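Frequently Asked Questions – Willside Equipment Reuse Desk

Last revised Wednesday, April 13, 2022

These answers apply to desktop computers, monitors and small office peripherals handed in at the Willside counter. Laptops, phones and anything with a built-in battery follow the separate battery rules posted at the Zindimberg depot.

What can I hand in?

Desktop towers, flat-panel monitors, keyboards, mice, docking stations, network switches and their power adapters. Printers are accepted only if the toner or ink cartridges have been taken out. We do not take tube monitors, microwave ovens, space heaters or loose fluorescent lamps.

Does the equipment have to work?

No. Write "no power," "no picture" or whatever applies on the intake slip and tape the slip to the case. A short fault note saves the bench a full test cycle. If you do not know the condition, write "unknown."

Is there a charge?

Households may hand in up to 30 items per calendar year at no charge. Businesses and schools need an account. The account fee is $89 per year and covers pickup inside the Willside service area. Pickups outside the area are quoted separately.

What happens to my hard drive?

Every drive is taken out at intake, logged by serial number and locked in the drive cabinet the same day. Magnetic drives that pass a surface check are overwritten and verified. Solid-state drives are erased with the drive's own erase command, and the result is read back. A drive that fails either step is shredded.

You may also remove the drive yourself before you come in. Tick "drive removed by owner" on the slip. Please put the drive screws in a small bag and tape the bag inside the case. The tray or bracket should stay with the machine – replacements for older models are hard to find.

Can I get proof that my data was erased?

Yes. Account holders receive a certificate listing each serial number, the method used and the result. Households can ask for one at the counter. Requests made after the drive has left the cabinet cannot be filled.

How do you decide whether to refurbish a tower or strip it?

The decision is made on three readings: the processor generation, the maximum memory the board supports and the state of the power supply. A machine that falls below the current cutoff is stripped for parts. The cutoff moves up every May and is posted at the counter.

In a stripped unit the processor, memory and drives are treated as separate stock. The board is tested again only if another machine needs one of the same type. 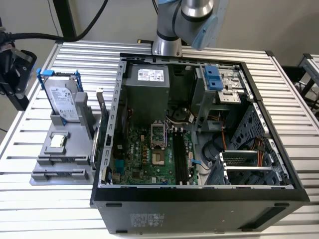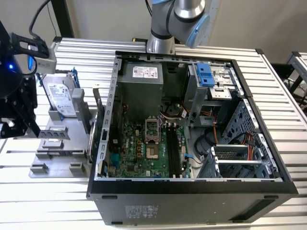

Bare boards without a processor are stored in antistatic bags. Boards with bent socket pins go to metal recovery. We do not straighten pins, and we do not sell boards in that state.

Do you sell parts?

Yes, to anyone, from the parts list kept at the counter. Power supplies are load-tested before sale. Memory is tested overnight and sold in matched pairs where possible. Fans, cables, brackets and blanking plates are sold by weight.

What is the warranty on a refurbished machine?

Thirty days from the date on the receipt, parts and labor. Bring the whole machine, not only the part you think has failed. The warranty ends if the seal on the side panel is broken, except where you have added memory under the instructions supplied with the unit.

What operating system is installed?

Refurbished desktops ship with Kivi, a Linux setup we maintain for our own machines. It includes a browser, an office suite and a mail program. Buyers who hold a license for another system may install it themselves. This does not affect the hardware warranty.

Can I drop off equipment in bulk?

Loads above a single pallet must be booked. The pallet scale at the loading door is limited to 2000 pounds, and each pallet is weighed before it is unwrapped. Monitors go face to face with cardboard between the screens. Towers should be stacked flat, no more than five high. Mixed pallets are accepted but take longer to log.

Where does the scrap go?

Steel, aluminum and copper go to Jokarden under a yearly contract. Circuit boards are sent out when a full crate has been collected – a full crate weighs 775 pounds. Plastic housings are sorted by resin code where a code is molded into the part. Uncoded plastic is landfilled. We would like to change this but have not found a buyer.

Can I have a part back after I have handed the machine in?

Only until the intake slip is countersigned. After that the equipment belongs to the desk. Check optical drives for discs and card readers for memory cards before you arrive.

Who do I contact?

Accounts, pickups and certificates: Morag Tennant.
Bench questions, parts and warranty returns: Bonifacio Mateos.

Both can be reached through the form on the contact page. Include your slip number in the first line of the message. Messages about warranty returns should also give the date on the receipt and the serial number from the back of the case.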